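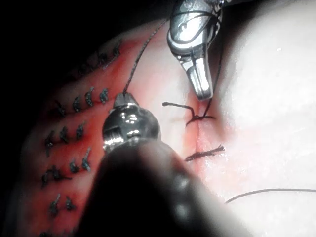
From: Akosua Ametepe
To: bench-suturing list
Date: June 23, 2019
Subject: Re: Thread length, tails and pad wear for interrupted stitches

Saimi Savolainen wrote:

> We are rewriting the practice sheet for interrupted stitches on the
> wet pads and I would like to settle a few points before it gets printed.
>
> First, thread length. The old Ayaaba sheet says to cut at 15 cm and
> says nothing about what is left after each stitch. People start with
> a comfortable length and by the third stitch they are tying with
> a stub. Should we give a starting length or a minimum remaining length?
>
> Second, tails. I am seeing everything from a few millimeters up to
> tails long enough to lie across the next entry point. The sheet
> says "short."
>
> Third, the Renari pads. We get about the same number of complaints
> on these as on the old ones, but the complaints are different. The
> old ones tore at the entry. These hold the stitch well, but the fluid
> spreads away from the cut and after a while it is hard to see where
> the edge is. Do you wipe, and how often?
>
> Last, is anyone still using the Dirkonlow thread in black? We have
> two boxes and opinions differ.
>
> Saimi

Saimi,

Answers below in the order I would put them on the sheet, which differs a little from your order. I went back to the bench register for the counts. It holds 3,072 interrupted stitches, of which 555 have a written note on the tail or the knot. The rest only have pass or redo, so anything I say about tails rests on the 555.

I am assuming the same task you run: one straight cut, stitches placed singly and tied with the drivers, all thread black. For a running stitch most of this does not apply, in particular the part on length.

1. Length

Give the minimum remaining length and drop the starting length. The starting length depends on how many stitches a person intends to get out of one piece, and the sheet should not have to guess that. What fails is the last tie. On our bench the rule is that if the working end, measured from the exit point to the needle, is under 8 cm before the first throw, you cut and take a new piece. With practice people can tie on less. The sheet is not written for them.

There is a cost at the other end. Above 18 cm the slack has to be parked somewhere, and wherever it gets parked it sticks to the wet surface and has to be peeled up again. Most of the long-thread notes in the register are about that: thread picked up along with the tail, thread trapped under a throw, thread pulled tight around a shaft. I would state 18 cm as the upper limit and leave it there.

2. Where to hold the needle

You did not ask about this, but it belongs on the sheet ahead of the knots. Our current wording is: "Grip the needle past its midpoint, toward the thread end, with the curve square to the jaws. Do not grip on the swage." The last sentence was added in April, after a run of needles came off their thread. All of those had been gripped on the crimp.

Two smaller things to check before the bite:

– The needle should not rotate when the point is pressed lightly on the pad. If it rolls, let go and take it again. Squeezing harder does not fix a bad seat.

– The thread should leave the swage freely. If it passes back under the jaws, free it first. A thread held against the needle body gets nicked by the ridges and will break at the second throw, when there is no convenient way to recover.

I would also say that the point has to be visible before anything moves sideways. Most of the accidental scratches on our pads are long and shallow and start well away from the cut, so they come from carrying the needle and have nothing to do with the bite itself.
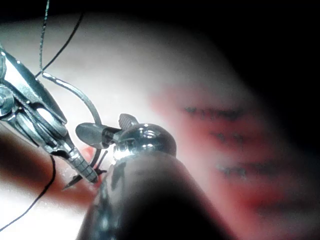 3. The bite

Enter at a right angle to the surface. Equal distance from the edge on both sides, and the same depth on both sides. If the depths differ, one lip rides over the other and no amount of adjustment at the knot will bring it down. For the Renari pads I would give 4 mm from the edge. On the older pads we used 5 mm, as the material tore at anything less.

Follow the curve of the needle on the way through. Pulling straight opens the hole, and on a wet pad an opened hole shows red for the remainder of the session, so you can read it afterward without asking the person what happened.

Before the needle is pulled clear, regrasp on the body and leave the point alone. A bent point can be hard to see at the bench but it drags on the next entry. We discard after 2 drags.

4. Laying out the thread before tying

Pull through until the short end is the length you want for the tail plus enough to grip. In practice we ask for 2 cm. Pull in line with the stitch. If you pull upward, the thread cuts into the near lip, and the pads show it as a notch.

Then stop and look at where both ends lie. This step is missing from your draft and from most sheets I have read. I would give it its own line.

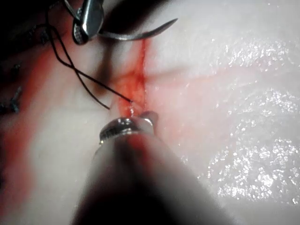
Your loop has to be set up so that the short end stays on its own side until it is deliberately brought across. The common fault is to start wrapping while the two strands are already crossed, then to count that crossing as part of the throw. It is easy to do when the strands lie loose. With one strand running down to the low part of the cut and another crossing over it on its way to a free end at the left, you have an X before a single wrap has been made, and someone looking only at the jaws will miss it. The first throw then goes down with an extra half turn on one side, the second does not sit square on it, and the result slips. The shadows make it worse, as a thin black thread and its shadow are close in width under a bright lamp. Our instruction is to trace the strand from the entry point to its free end with your eyes, every time, and to uncross by moving the short end. Leave the needle end where it is.

5. Throws and tails

We ask for 3 throws: a double first, then two singles in alternating directions. The register has more redo entries for a loose first throw than for any other cause in the noted group. The usual reason is that tension is let go while reaching for the short end again. Lower the first throw until the lips touch and stop there. If the surface puckers, it is too tight. A puckered stitch should be logged as a redo even if the knot is good.

For the tails, replace "short" with a number. We use 5 mm and accept 3 mm to 8 mm. Under 3 mm the last throw can open when the pad is flexed. Over 8 mm the tail reaches the next entry point and gets caught in the next loop. I have logged a new stitch tied around the tail of its neighbor more often than I would like.

If a tail does lie toward the next site, lay it back along its own stitch before the next bite. Do this with closed jaws. Picking it up with open jaws tends to pull on the knot.

6. Spacing

5 mm between stitches on the pads we have. Closer than that and the tails interfere even at the correct length. Start at the end of the cut farther from your dominant hand and work back, so that finished knots do not lie under the working thread. Left-handed users reverse this and the sheet should say so in words. The diagram on the current one is drawn for the right hand only.

7. Fluid

We do wipe, with damp gauze, and only between stitches. Dry gauze sheds and the fibers stick at the holes. The stroke goes outward from the cut. Wiping along it draws the color down the whole line and you lose both edges at once, which I suspect is what you are seeing. Two strokes, one each side, then leave it alone.

Do not wipe while a loop is open. I know of no exception to this.

On your question of frequency: wipe when you cannot point to both lips. A fixed interval did not work for us. Some people were wiping a clean pad and others were stitching by guesswork until the interval came up.

Glare is a separate problem that gets reported as fluid. On a wet pad the highlights gather wherever the surface faces the lamp, and if that happens to be between the two instruments you lose the black thread as it passes through. Turn the pad or lower the lamp before reaching for the gauze. We lowered ours and the number of requests for fresh pads went down, although I did not record by how much. 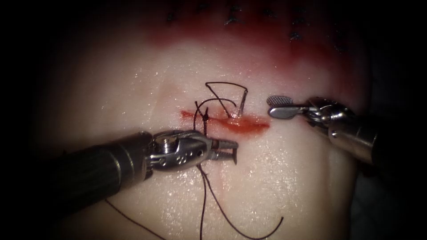 8. When to retire a pad

Our criteria, any one of which is enough:

– holes from earlier stitches within 3 mm of the new entry points on both sides of the cut

– a lip that no longer lies flat when the stitch is out

– the cut has extended past its original end

– surface color so spread that the outward wipe no longer restores an edge

The third one matters more than people think. A cut that has run on at one end gapes more there, and the person gets blamed for a loose last stitch.

9. The Dirkonlow thread

We still use it. It has some memory from the packet and comes out in waves, so draw it once between gloved fingers before it goes anywhere near the pad. After that I have no complaint about it. The objection I usually hear is that it is hard to see against the darker red parts of a pad, which is true of any black thread. The Aton bench went over to a violet braid for that reason and I have not seen their numbers. If someone on that bench reads this, please post them.

For the two boxes you have, check whether they are 2-0 or 3-0. Ours is 3-0 and everything above was written for that. With 2-0 I would expect the tail to want another millimeter or two, but I have not tested it.

Please send the draft around before it goes to print. I would like to see sections 4 and 7 in particular, and I can redraw the diagram for the left hand if you send me the original file.

Akosua

Recent messages in this list
Re: Needle discard – which bin
Pad storage, refrigerated or room temperature
Violet braid against black, any counts?
Re: Re: Gauze fibers in entry holes
Running stitch sheet, second draft
Lamp height for wet pads
Register template, new column for tail length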